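Handheld gripper vs. Skorby parallel jaw: worth switching?
Forum > End effectors > Comparisons

magpie_torque
Posted 14th June
We have the Skorby parallel jaw on our arm and I keep being told to move to these linkage fingers with the soft pads. Tried a pair of the handheld ones on a dining table over a plaid cloth. Shiny pink package, a carton, a book, a plastic snack jar, an apple. I went in expecting to be oversold and I'm still not sure I wasn't.
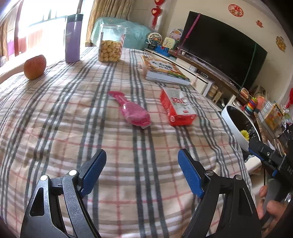 Jaws wide open, blue pads, second unit on the right.

Opening is decent. My question is whether the pads do anything the Skorby can't do with $9 of rubber glued on.

Nektarios Chatzigeorgiou
They conform a bit, which helps on round stuff. On a carton you won't see a difference. What are you picking?

magpie_torque
Household junk, mostly. Wrappers, packets, fruit.

benchrat22
Then skip it. We ran the Tamesgate fingers from December on and swapped pads after 19 days. The linkage got sloppy at the pins before that. Everybody posts a new gripper holding an apple. Show me one with three months on it.

Nektarios Chatzigeorgiou
Tamesgate isn't the same linkage. Ours are on the original pads.

benchrat22
How many hours a day though? Ours ran full shifts.

Nektarios Chatzigeorgiou
Fair, a lot less than that.

lowgain
Apples and cartons are easy anyway. Trash is the real test. Thin film, torn paper, anything that folds when you squeeze it. My Murov controller reads a crumpled wrapper as "no object" half the time and opens back up.

magpie_torque
OK, trash then. Same table, bin next to it, torn paper packaging pinched between the two pads right over the bag.

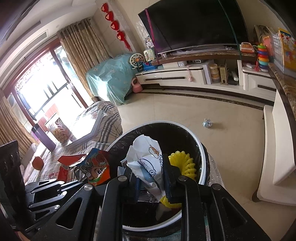

What I don't like is that a person is doing the hard part. My hand knows when the paper is slipping. The arm won't. So before I spend anything I want the same fingers on a real wrist, 22 picks of the same wrapper, no resets, and the Skorby doing the same 22.

lowgain
That's the first sensible test in this thread. Log the jaw width too. On thin paper you're basically closing to zero and trusting the pads.

Nektarios Chatzigeorgiou
I disagree that handheld tells you nothing. If the finger shape can't get hold of it in your hand, it won't on the arm either. Cheap way to rule things out.

benchrat22
Rules things out, sure. People use it to rule things in.

magpie_torque
Yeah, that's about where I am. Has anyone got the Magalhães adapter plate? Mine has 17 mm between the holes and the drawing says something else.

lowgain
Old revision. Email them for the new drawing, and measure it yourself when it comes.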